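Resetting the Corner: A Study of One Small Sitting Area
Châu Vi and Ngọc Phí
Curton Interiors Workshop, submitted 2/3/22

Why we picked it

Everyone else in the workshop went for a whole room, and we wanted something you could cross in four steps! Our corner of the Curton lounge is where people sit down between classes, talk, drink something and leave. By the end of the afternoon it has bottles, bags and wrappers in it, and people start choosing other seats. Our question was simple. What does it take to put a corner like this back the way it was, and can the furniture make that easier?

We watched the lounge for 14 afternoons and wrote down 234 things left behind. Bottles came first, then bags. Only 37 of all those items were left on the carpet. Nearly everything else was on a seat or the table, which surprised both of us.

The chairs

We loved the chairs from the first visit. They are the tub kind, where the back and the arms are one long curve, so you can sit sideways with your legs over the side (we both do). The arm is wide, smooth and padded. People want to put things on it, and because it's rounded those things end up down in the seat or on the floor beside it. 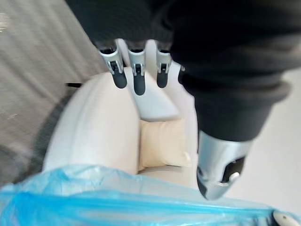 Ngọc Phí thinks I am being too hard on the armrest. A flat arm would hold a cup, sure, but then you'd have a cup on every chair and still nobody sitting sideways, and the sideways sitting is the best thing about the whole corner. Leave the chair alone and fix the table.

I came around to that in the end, mostly. A flat arm would solve a small problem and spoil a very comfortable chair.

The table

So, the table. It's round and white and stands between the two chairs, and either person can reach it without getting up. We tried it with all kinds of sitters, short and tall, and the reach was fine for all of them. What the table lacks is any hint about where things go when you're done. There is no tray and no shelf under the top. People put a drink down near the edge on their own side, and there it stays after they've gone. 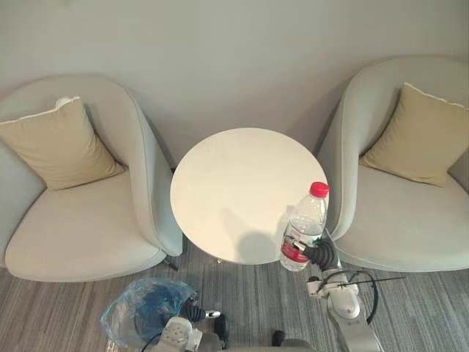
The seating corner, with a water bottle at the front edge of the table.

Our reset has an order, and getting the order right was the most fun part of the project. We started with the pillows because they look messiest, and that was a mistake! You fix a pillow, then you lean over it to reach the table and knock it flat again. Now we do the table first, then the seats, then the floor, and the pillows go last with one corner pointing up.

Bags

Plastic bags deserve their own section. A bottle has one shape and you know how to pick it up. A thin bag is all folds, and you can close your hand on it and still be holding only one layer.

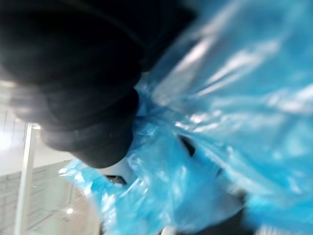 We tried pinching from the edge, scooping from below and pressing down in the middle before gathering. Pressing and gathering won easily for us. It gets some of the air out too, so the bag takes up less space when you carry it off. Châu can now do it without looking, and she is extremely proud of this.

The floor

The carpet is gray with stripes, and the stripes turned out to be a great help. If you look along them from a low angle, anything small lying across them shows up right away. Looking straight down is much harder, especially with gray or silver things. We added a low look from each side as the last floor check.

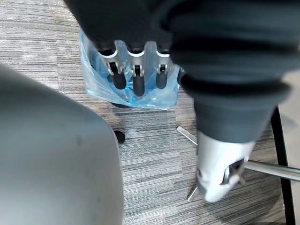

What we would change

Keep the chairs. Keep the carpet. We'd add a shallow tray to the table, big enough for two drinks, and a hook for bags on the wall side where it won't catch anyone's sleeve. Our cardboard model of the tray (we named it Tivach) is in the workshop cabinet, and the drawings are in the folder with it.

In July we hope to run the same count with the tray in place, using the same sheet and the same hours.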